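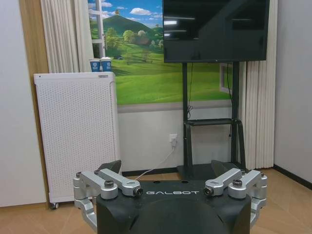
A small room gets dirty faster than a big one, mostly by having fewer places for the crumbs to hide. I swept mine with the wrong broom for years and blamed the broom. A tan floor like this one is a forgiving thing – dust vanishes into it, and so does your motivation – so go by the feel under your socks and leave your eyes out of it.

Start at the far wall and work toward the door. Short strokes, broom low. If you flick at the end of the stroke you are only moving the dirt to the bookshelf.

For mopping, 4 quarts of warm water and one small squirt of dish soap. Small. My neighbor Ximeng Ye once used half a bottle and was still rinsing at dinnertime. Wring the mop until your wrists complain, then wring it again.

Scuffs come off with a clean tennis ball or a pencil eraser. Try a corner first, preferably one under a chair.

Wash the mop head after every use and hang it up to dry. I left one in the bucket last November and we no longer discuss the closet.

Felt pads on chair legs: replace them when they start collecting hair.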